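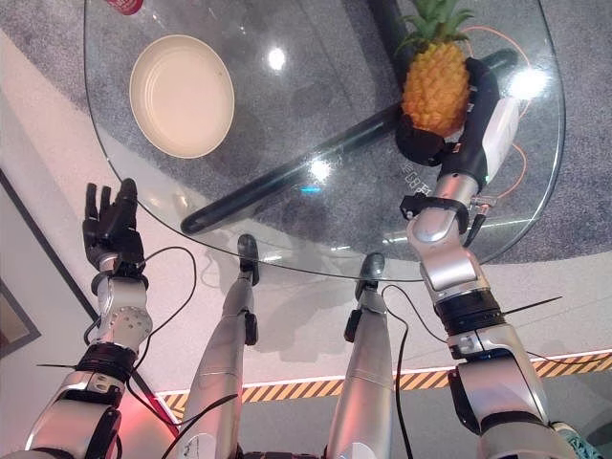

Brian Simiyu replied to my last post asking if the Vuma race suit is worth the money for someone who only does masters meets, and whether I sized down.

Short version: yes if you swim 100s and up, and I went down one size from my training suit. Longer version in this thread.

Mine is the Vuma open back, knee length. I've raced in it at 2 meets. Before that I had a Lendow for three seasons, so that's what I'm comparing it with.

Getting it on took me 51 minutes the first time. Second meet was under half that. Do it dry, sitting down, a bit of fabric at a time, and sort the legs out fully before you touch the hips. Short nails.

Fit: tight across the hips and thighs, less so at the shoulders than the Lendow. I could do a full butterfly stroke without the straps digging in. The Lendow left marks on me for a day.

In the water it holds my legs up better at the end of a 200. I don't notice much difference in a 50. Starts felt the same to me.

Times, for those who asked: 200 free was about 2 seconds quicker than last August. I've also been training more, so don't put all of that on the suit.

Seams are bonded. One has started to lift a little on the left leg, near the hem. Thư Bạch has the same suit and hers is fine after more races than mine, so it may just be how I pulled it on.

I paid £132 in the Darnomum sale. I wouldn't pay full price. Jakab do a cheaper one with a closed back, but I tried it on and the leg was too short for me.

Care: rinse in cold water, no wringing, dry flat out of the sun. Don't warm up in it. I wear an old training suit for warm-up and change after, so leave enough time for that.

Brian, on sizing: measure your hips and chest again before you order. The Vuma chart runs small and they won't take it back once the tag is off.

Next meet is a long course one. I'll add to this thread if the seam gets worse.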